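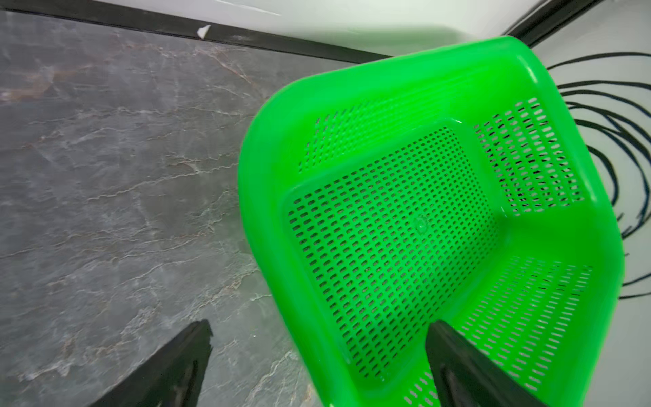

4. Fourth-down choices in the second half

31 January 2018
Ohemaa Abubakari

The previous section dealt with how coaches in the league said they would act on fourth down. We turn now to what they did. The film covers nine matches, all played at Konden or Handano, and gives 212 fourth downs once plays wiped out by penalties are removed. We coded each one as a punt, a field goal attempt or an attempt to gain the yards.

Field position was read from the sideline markers. At Handano the markers are hard to make out when the teams stand in front of them, and on those plays we used the referee's signal and the spot of the next snap. Two coders worked on every match without seeing each other's sheets. Where they differed, the play was watched again and settled by talking it over. 

Punting was the most common choice in both halves, even when the distance to gain was short. This matches what coaches told us in interviews, though the gap between the halves was smaller than they had led us to expect. Most said they became bolder when behind. On film, teams that were behind did go for it more often, but mainly late in the fourth quarter, when a punt would have meant giving up the match. In the third quarter the score made little difference.

Distance mattered more than score. With roughly 2 yards or less to gain, teams beyond midfield often kept the offence on the pitch. Inside their own half they almost never did. Several coaches described midfield as a line they would not cross without a good reason, and the plays bear this out. One put it down to habit from his time as a player – his own coach had punted from there, and so did he.

Kicking is a separate matter. Few clubs in the league have a kicker they trust from long range, and Boateng had none for part of the season after an injury in January. Their coach went for it on fourth down from places where other teams would have tried a kick. We have left these plays in, but they should be read with that in mind. Groltus, by contrast, tried field goals from almost anywhere inside the opposing 30, including into the wind.

We did not try to work out whether each choice was the right one. Doing so would need a model of how often teams at this level gain a given number of yards, and the film we have is too thin for that. Models built on professional play are a poor fit, as punts here are shorter and dropped snaps more common. Section 5 looks at what followed each choice, taking the next drive as the unit.

Comments

touchback_tim
Did you count fake punts as punts or as attempts? Groltus ran one nearly every match that season.

O. Abubakari
As attempts, going by what happened after the snap. The coding sheet says so but the text should too – I will add it.

Longsnapper
The wind at Handano always blows towards the car park end. Would be good to see the plays split by end.

marlene k
Played for Boateng that year. We'd have punted more if our punter hadn't been the same lad as the kicker.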